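Bandmont Components
About us

Our company

Bandmont Components is a privately owned supplier of moulded plastic parts to manufacturers of seating, luggage, pushchairs and household goods. The company was formed by the merger of two family businesses, Flilska Mouldings and Shukla & Sons, which had traded with one another for many years before joining under a single name. It remains in the ownership of the two founding families.

The company employs 285 people at two sites. The head office, tool room and moulding hall are at Metmont Road. Finishing, packing and despatch are carried out at the Flilska Works, a short distance away.

What we do

Bandmont produces shells, covers, housings and trim to customers' own drawings. We accept orders for long production runs and also for small quantities of replacement parts, including parts for products that are no longer sold. Our catalogue of active parts stands at 2773. Tools belonging to customers are stored on site, inspected before each run and insured at the company's expense.

Customers who do not have a finished drawing may apply to our design office, which will advise on wall thickness, choice of material and likely cost. An initial meeting is offered free of charge.

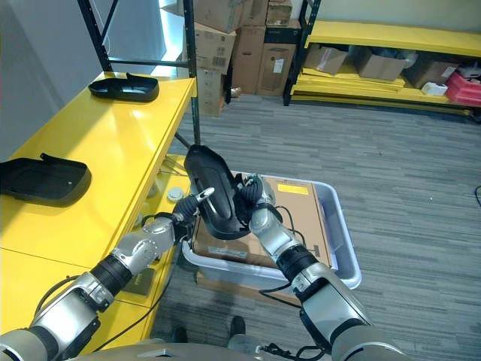

A black moulded part held over a grey bin.

Quality

Each order is assigned to a named inspector, who is responsible for it from the first sample to the final delivery note. Samples are kept for the life of the part. Where a customer reports a fault, the company undertakes to reply in writing within two working days and to replace any part found to be outside the agreed limits.

Our people

The company runs a four-year apprenticeship in toolmaking and a two-year scheme in production planning. Apprentices attend college one day a week on full pay. Applications open in December and should be made on the form available from the personnel office. Previous experience is not required, but applicants must have passed mathematics and English.

A works council meets every second month. Its minutes are displayed at both sites. The company pension scheme is open to all permanent staff on completion of three months' service.
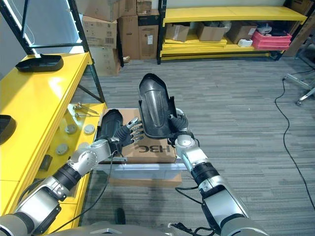
Curved black parts and a cardboard packing box.

Materials and waste

Clean offcuts are ground and returned to production wherever the customer's specification allows. Cardboard is flattened and collected for recycling. Customers within 60 miles of the Flilska Works may return empty cartons with our own drivers.

Visiting us

Visitors are received by appointment only and should report to reception at Metmont Road, where parking is provided. Closed footwear must be worn in all production areas. Both sites are closed on public holidays.

This page was last revised on 25 December 2019.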